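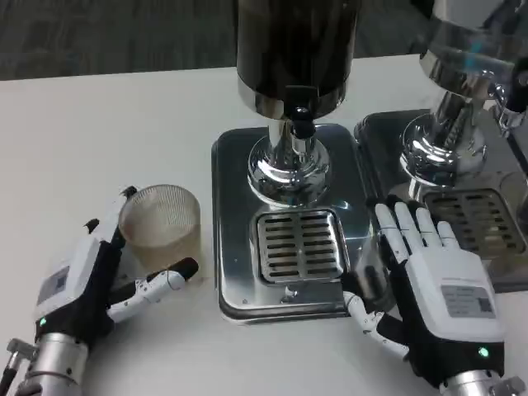 *Slide 1: two stainless-steel drinks dispensers and a cup*

**Do we need another survey? Notes for the Grarkdale talk, Jul 22, 2023**

Start without the title. Ask who has filled in a staff survey this year. Then ask who saw anything change afterwards. Wait. Let the silence do some work.

Say where I'm coming from: I used to write these things. I wrote the one Jevar sent to 2164 people, and I was pleased with it at the time. It had 55 questions. I would struggle to defend 20 of them now.

**Slide 2 - the free drinks problem**

- Every survey I've read has a question on perks. Drinks, fruit, the good biscuits.
- Scores go up when you add a perk. They drift back by the next round, and the report never mentions the drift.
- At Jevar the drinks question got the highest score in the whole survey. It went on the front page of the summary. The question on workload was on page nine.
- Don't be rude about the drinks. I like free drinks. My complaint is with the front page.

**Slide 3 - who answers**

- Babaei office: 200 staff invited, 109 replied. The summary said "staff feel listened to".
- Which staff? The other 91 had a view as well, and one fair guess is that they didn't think it worth the ten minutes.
- Someone will say a reply rate over half is good. Good compared with what? Ask them, nicely.
- "Anonymous" - if you ask for team, grade and length of service, a team of four can work it out over lunch. People know this. They answer accordingly.

(Skip the bar chart if running late. It's ugly anyway.)

**Slide 4 - the averages**

- 3.8 out of 5. Up from 3.7. I have sat in a room that clapped for this.
- Read out the two comments from the Rasia pilot, slowly. Both people gave a 4. One was about to leave.
- I can't prove that comments beat scores. I've just changed my mind more often after reading the comments.

**Slide 5 - what I'd try**

- Ask five questions. Say beforehand what you'll do with each answer, in writing.
- If you can't say what you'd do, drop the question.
- Leave a gap. Jevar ran one in February and another before the first report was out.
- Admit I've only seen this tried twice, and one of those fizzled. Don't oversell it.

**Questions**

Likely one: "But the board wants a number." Yes, they do. Give them the number of things you promised last time and the number you did.

If it's about software, I don't have a favourite. Move on to the next hand up. Need the room clear for the next speaker, so stop when the chair waves, even halfway through an answer.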